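Javiera Figueroa
Clearing the table, a thread, because I told Telma I'd write down how it went and now you all have to read it

1/ So the work table in the back room. The pale one. I got it down to one bottle of water last night and I'm a little bit in love with it

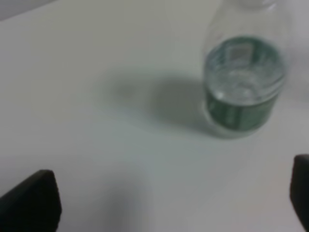
2/ I'd been putting it off since November. Every flat surface in this apartment turns into a mailbox if you let it, and this one had turned into a mailbox plus a sewing station plus the place where chargers go to die

3/ My method, if you can call it that: everything goes on the floor first. Yes, everything. If you try to sort on the table you just move the piles in a circle (I have done this for whole evenings)

4/ Then I did 3 boxes. Keep near, keep far, give to Telma. She did not know about the third box until this morning. Sorry Telma Insaurralde!! There's good yarn in there

5/ Stuff I found: the instructions for the Trikholm shelf I put together wrong, a library card from when I lived in Escobar, one glove, 6 tape measures. SIX. I bought the last one because I couldn't find a tape measure

6/ Also a raffle ticket, number 667, no idea what for. If you ran a raffle and you're missing a winner, my messages are open

7/ Wiping it down took longer than I figured. Warm water and a drop of dish soap, then a second cloth with plain water, then dry it with an old T-shirt. I used to skip the plain water and the whole top would feel sticky by dinner

8/ Coffee rings: baking soda paste, leave it while you make a sandwich, rub gently. One ring by the back corner is staying. We've made our peace

9/ People keep asking what goes back on it. So far: water while I'm working, the laptop when I'm working, the lamp once I fix the plug. I go through a lot of water in that room, the heating dries everything out – my hands especially

10/ And I know, I know, a refillable one would be better. I own one. It's in the dishwasher, it is always in the dishwasher. When I buy a bottle I rinse it and fill it up again for a few days and then it goes in the recycling

11/ Chargers are now in a shoebox under the bed with masking tape labels. I threw out two that didn't fit anything I own and then lay awake wondering what they fit

12/ The mail has a Putance folder by the front door, the accordion kind. Bills in front, things to sign behind, everything else straight in the paper bin before I take my coat off

13/ Telma's reply to all this was "ok but show me in a week" – rude, and fair

14/ Next up is the closet. If anyone has a trick for storing a winter comforter that doesn't need a vacuum cleaner, please tell me, mine is making a noise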